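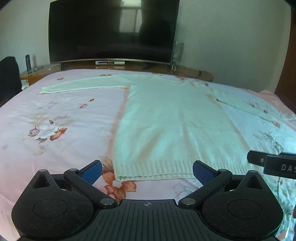 Loubna Ait Ali wrote to tell us that she ran her Ceko on the Wool program for a whole winter before noticing the spin could be turned down, and she wishes we had put that first. So we have!

Using the Wool program

1. Turn the dial to Wool and press Spin until the display shows 406.
2. Check the label on each piece, close any buttons, and turn everything inside out.
3. Fill the drum loosely, a third full at the very most (knits do like their elbow room).
4. Pour wool detergent into the left-hand drawer and press Start. The program takes 53 minutes.

Note: If the display shows E6, the drawer isn't pushed in all the way. Give it a gentle nudge and press Start again.

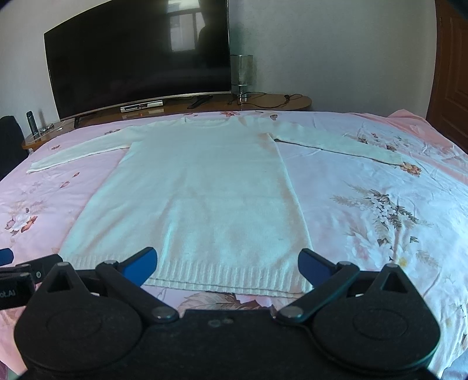 Fig. 2. Knit sweater laid flat, sleeves out to the sides.

5. When the door clicks, lift each piece out with both hands and dry it flat, away from heaters.

Caution: Never use fabric softener with this program. It clogs filter 483.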